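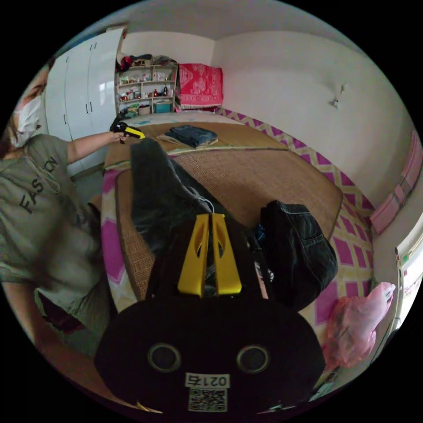
May, notebook 6

Fructose vat, second attempt

Oh, this one is so much better! Opened the lid at 7:40 and there was a proper coppery skin across the top with a fat blue flower sitting in the middle, and the liquor under it was the clear amber-green we've been chasing since the Pennington batch went murky. I put the lid back on and made coffee and then went and looked again.

Recipe as mixed, for Valtteri, who asked:

Indigo, Kakstead powder, 30 g
Fructose, three times the indigo by weight
Lime (calcium hydroxide), twice the indigo by weight
Hot tap water to the line on the tall bucket

Pasted the indigo with warm water and marbles in the jam jar, shook it until my arm gave up. Last time I was lazy here and we got specks on everything. Lime went in last, a spoon at a time, stirring in one direction and dragging the paddle up the side so it doesn't pull air down. Lid on between stirs.

First strips

Cotton sheeting, all from the same bolt, scoured with soda ash and left to soak overnight. Strip weights are on the tags. One dip was a sky blue, very even. Three dips got to a good work-shirt blue. I carried on to 12 dips with the last strip just because it was going so well, and it has that dark, slightly red cast you see on raw denim before anyone has worn it. Gorgeous. Five minutes under, ten in the air, every time. I want to try shorter dips on the linen.

Scrap 449 (the mystery weave from the Bitex bag) went patchy. It beads water, so I suspect there's still a finish on it. Going to scour it again, hotter, and see.

pH was a bit over 10 at the start and had dropped by mid-afternoon. Added half a spoon of lime, waited, and the color of the liquor came back nicely.

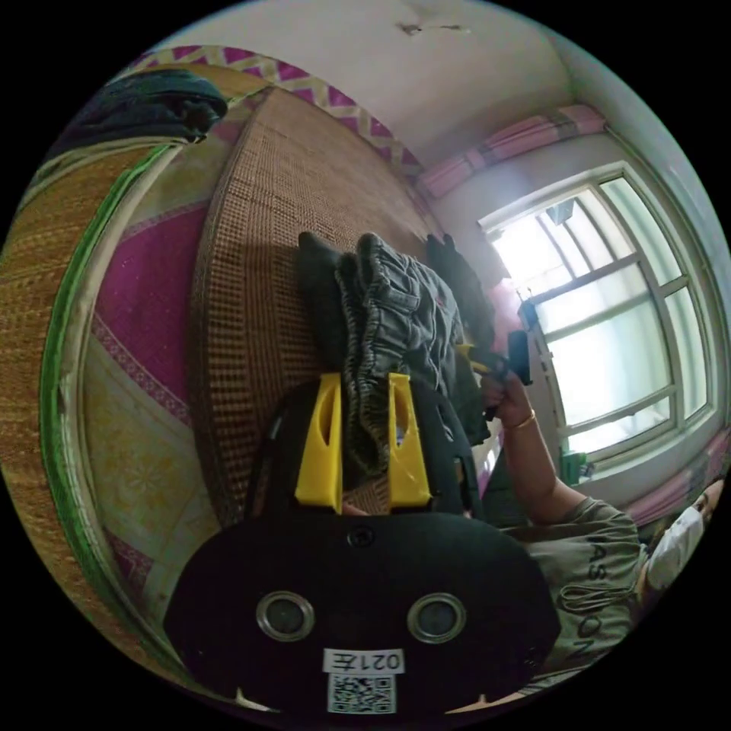
Rubbing and washing

White cloth test, dry first, then damp. The three-dip strip barely marks the dry cloth. The 12-dip strip marks it plenty, and the damp cloth came away quite blue, so the deep shades need a longer rinse. Vinegar bath helped the hand of the fabric a lot (it loses that chalky feel) and I think it cleaned up the shade too.

Split one strip in half and washed one piece with Petus soap flakes and the other in plain water. Dried both flat in the shade. Can't tell them apart under the window, but Valtteri Koskela has the better eye, so I've pinned them up unlabeled with the key on the back of this page. No peeking!

Still to do: a light test. Half of each strip under foil on the south sill, start it this week, check at the end of the month. 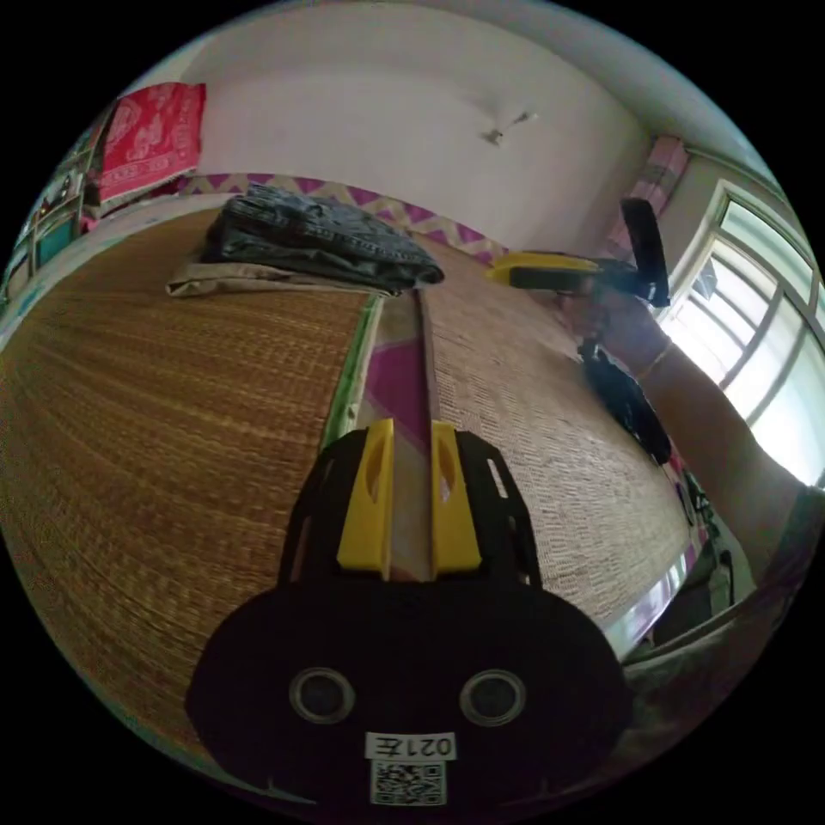 Textile Workshop, Dye and Finish Group

Things to carry over to the next page:

The vat needs feeding before anyone dips again. A little fructose, warm it up, give it a couple of hours. Nearly all of the sludge had settled by 5:00, so please hang the net back in before you put cloth down there.

Buy more pH strips, we're down to the ones that got splashed.

Valtteri's idea for a clamped piece is great and I'd like to do it on the old pillowcase first. Fold in thirds lengthwise, then triangles, two square tiles and the big C-clamps. Soak it clamped so the folds don't suck up dye.

Question for both of us: could we overdye the three-dip blue with weld for a green? I have a bag of dried tops left, and the alum is in the cupboard over the sink. I'd mordant after the blue, I think, though the old notebook has it the other way round.

Lid on, towel over it, heater at the low setting. Check the flower in the morning.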